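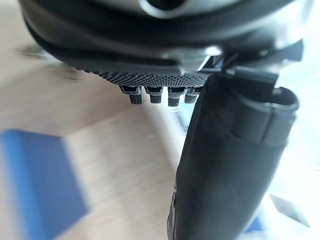

Der Greifer, von ganz nah, über dem hellen Holz. Unten links etwas Blaues.

6. September 2019

Ich sitze noch in der Küche, der Tee ist längst kalt, und eigentlich wollte ich nur zwei Zeilen schreiben. Aber der Tag geht mir nach, und wenn ich ihn jetzt nicht aufschreibe, habe ich bis morgen wieder die Hälfte vergessen, und es wäre schade drum.

Seit Juli steht bei uns in der Packhalle also die Wotari. So heißt die Anlage, und so heißt inzwischen auch alles, was mit ihr zu tun hat: der Platz, die Schicht, der Ärger. »Wer ist heute Wotari?« fragt man morgens am Spind, und dann meldet sich jemand oder es wird ausgelost. Heute war ich es, zum zweiten Mal in dieser Woche, und ich gebe zu, dass ich mich ein bisschen darauf gefreut hatte. Im Frühjahr hätte ich das keinem geglaubt. Da stand ich mit den anderen bei Koltton im Besprechungsraum und hörte mir an, was sich alles ändern sollte, und dachte die ganze Zeit nur an meine Hände. Neunzehn Jahre packen die nun schon, und auf einmal sollte das etwas sein, was man einer Maschine beibringt.

Aus der Nähe ist so ein Greifer ja ein merkwürdiges Ding. Ich habe ihn mir heute in Ruhe angeschaut, während er stillstand: oben das runde, dunkelgraue Gehäuse, fast glänzend, und darunter ein Streifen mit lauter winzigen Noppen. Der schwarze Finger hat Falten wie ein alter Handschuh. Ich weiß nicht, warum mich das gerührt hat, es hat mich jedenfalls gerührt. Meine Mutter hatte Gartenhandschuhe, die sahen am Daumen genauso aus, und sie hat sich bis zuletzt geweigert, neue zu kaufen.

Am Vormittag lief es gut. Wir hatten die Sendung für Huenchumán auf dem Plan, 160 Kartons, alle gleich groß, das mag die Wotari. Sie nimmt, sie dreht, sie legt ab, und ich stehe daneben und schaue auf die Kanten und auf die Etiketten und mache das, was jetzt »Sichtkontrolle und Übergabe« heißt. Früher hieß es gar nicht, da hat man es beim Packen mitgemacht, ohne darüber nachzudenken. Es ist seltsam, wenn ein Handgriff plötzlich einen Namen bekommt und ein eigenes Feld auf dem Bildschirm.

Was mir wirklich fehlt, ist das Reden. Am alten Packtisch standen wir uns gegenüber, zwei auf jeder Seite, und man hat den ganzen Tag erzählt, von den Kindern, vom Garten, von der Schwiegermutter und was man am Abend kocht. An der Wotari steht man allein. Es ist gar nicht so laut, man könnte sich gut unterhalten, es ist nur eben keiner da. Ich habe mich heute dabei ertappt, wie ich halblaut mit ihr gesprochen habe — »na komm, noch einer« — und als ich aufschaute, stand der Schichtleiter da und tat freundlicherweise so, als hätte er nichts gehört.

Dafür tut mir der Rücken nicht mehr weh. Das muss ich der Gerechtigkeit halber auch hinschreiben. Bis zum Sommer bin ich jeden Abend heimgekommen und habe mich erst einmal auf den Teppich gelegt, und jetzt war ich heute nach der Arbeit noch auf dem Markt und habe Zwetschgen getragen, zwei volle Taschen, und morgen gibt es Kuchen. Die schweren Kartons von Bodine, vor denen uns allen immer gegraut hat, macht sie ohne Murren. Gemurrt haben wir darüber jahrelang genug, das reicht für sie mit.

Nach der Mittagspause hat sie sich dann zweimal hintereinander angehalten. Auf dem Bildschirm stand Meldung 2382, und ich blätterte in dem Ordner, den sie uns gegeben haben, und fand alles Mögliche, nur die 2382 nicht. Im Juli wäre ich da ins Schwitzen gekommen. Heute habe ich Pause gedrückt, die Ablage freigeräumt und den nächsten Karton neu angelegt, und danach ging es weiter. Ob es daran lag, kann ich nicht sagen. Ich habe es auf einen Zettel geschrieben und vorne in den Ordner geklebt, mit Datum und Kürzel, damit die Nächste nicht so lange blättern muss. Der Techniker war nachmittags da und hat den Zettel gelesen und gefragt, ob er ihn abfotografieren darf. Da war ich schon ein bisschen stolz, das schreibe ich hier ruhig hin, es liest ja keiner.

Eine Sache liegt mir trotzdem im Magen. Es heißt, im nächsten Jahr käme eine zweite Anlage dazu, und dann bräuchte man am Packtisch bis zu 2 Leute weniger pro Schicht. Gekündigt werde niemandem, haben sie gesagt, es gehe um die Stellen derer, die ohnehin in Rente gehen. Das mag stimmen, ich will es auch glauben. Aber als wir in der Umkleide standen, hat doch jede von uns still gerechnet, man konnte es an den Gesichtern sehen. Die Jüngste bei uns möchte die Schulung machen, die im Herbst anfängt, Einrichten und Programmieren, und sie hat mich gefragt, ob ich nicht mitkomme. Ich! Ich habe gelacht und gesagt, ich überlege es mir, und nun sitze ich hier und überlege tatsächlich. Der Anmeldebogen steckt in meiner Jackentasche, ziemlich zerknittert inzwischen.

Jetzt aber ins Bett. Die Zwetschgen muss ich morgen früh noch entsteinen, und die gute Springform ist bei der Nachbarin.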